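8 min read

I have been meaning to write about the dahlias since May, and now the first ones are open on the kitchen windowsill and I have run out of excuses.

Some of you will remember that last year I grew almost nothing worth cutting. I had a row of zinnias that went gray with mildew before I could get a decent bunch out of them, and a patch of snapdragons that the rabbits seemed to think I had planted as a kindness. I spent most of the summer buying flowers at the grocery store and feeling a bit silly about it, standing in line with a plastic sleeve of carnations when I have a whole yard at home.

So over the winter I did what I always do when I'm cold and bored, and I read catalogs. I ordered tubers from Verhoeven, mostly because their catalog had the plainest photos and I trusted it for that. Thirty tubers altogether, if you count the two that arrived as mush, and they sent replacements for those without any fuss. I also got a packet of a bachelor's button called Helell, which I had never heard of and can't find mentioned anywhere else, and a few sweet peas that I'll get to in a minute.

The dahlias went into the long bed by the fence. I dug that bed by hand over a couple of weekends, and my back had plenty to say about it. The soil there is heavy and sticky, the kind that holds the print of your boot for days, and I worked in as much compost as I could haul. A neighbor told me to put the stakes in at planting time so I wouldn't spear the tubers later, and I am passing that along to you because I didn't do it the year before and I speared three.

Then came the waiting. Dahlias take their sweet time, don't they? I was out there every morning with my coffee, bending over bare dirt like I'd dropped an earring. I had nearly given up on the far end of the row when the first little dark shoots came through, and after that they all seemed to come up in a rush. The slugs found them the same week. I tried the beer traps and I tried going out at night with a flashlight, and the flashlight won by a mile, although my slippers have never been the same.

Pinching was the hard part for me. You're supposed to take the middle out of each plant when it has a few sets of leaves, so it branches, and it feels awful. You've waited and waited and now you're snapping the top off a perfectly good plant! I did it to most of them and lost my nerve with the last few. Those are the tall skinny ones leaning on the fence right now with one flower each, so there's my answer.

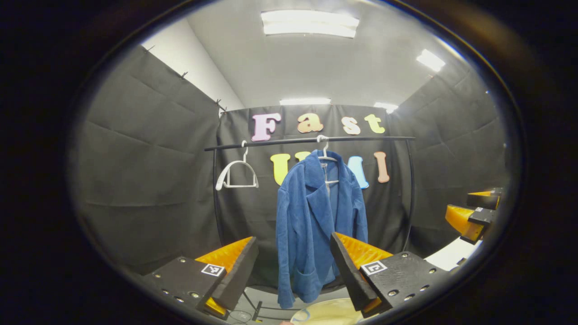 Blue jacket on its hanger.

The sweet peas were the real surprise. I started them in cardboard tubes on the back porch, and I had very low hopes, having killed sweet peas three springs in a row. I think my trouble was always starting too late. Our springs turn into summer overnight, and the poor things fry before they've climbed to my knee. This time I had them in the ground while I was still wearing a wool hat, and they sulked for weeks and then went straight up the netting. I picked a fistful every other day for a good month. The smell in the hallway was so strong that I'd forget about them, come in from the car with the groceries, and stop dead in my tracks – every single time.

The Helell bachelor's buttons I would grow again for the color alone. They're a sort of inky blue that goes a little purple in the evening. The stems are thin and they flop in the vase, so I bunch them tight with a rubber band low down where it doesn't show. They also reseed, which I know some people hate. I like finding them in the path.

I should say something about vases, since two of you asked. For everyday I use jelly jars. For anything bigger I have a squat pottery pitcher from Plilura, that little shop by the old train station that is half kitchen things and half dried flowers. I paid 40 dollars for it and felt guilty the whole walk home, and I've used it nearly every week since. The neck is narrow, so even a sad little handful looks like you meant it. My wide glass vase, the one I got as a wedding gift, makes everything fall outward and leave a hole in the middle. If you have one like that, crisscross some tape over the top before you put the stems in.

For dahlias, cut them early, before the sun is on them, and only when they're open all the way. They won't open any more once they're in water the way a rose will. I didn't know that my first year and cut a whole bucket of fat buds that just sat there looking at me until they went brown. I take the leaves off right there in the garden and drop the stems into a clean bucket, and then I leave the bucket in the basement until after lunch. With a change of water every day I get up to 8 days out of the small ball types. The big dinner plate ones are a lot shorter than that – beautiful, but you'd better have company coming.

I've been taking the extras to the Zutulik, the café across from the library, and leaving them in a bucket by the door for people to help themselves. The first time, I was so nervous that they'd all still be there at closing. The bucket was empty by ten in the morning. Somebody left me a jar of plum jam in it the week after, and I've been eating it on toast all week.

Next year I want more of the peachy colors and fewer reds. The reds looked wonderful in the catalog, but in the house they go very dark by lamplight and you can hardly see them. I'd like to try lisianthus too, though everyone I ask tells me to buy plugs and not even think about seed. If any of you have grown it from seed, will you please write and tell me how bad it was?

I have to go tie up the leaners before it rains.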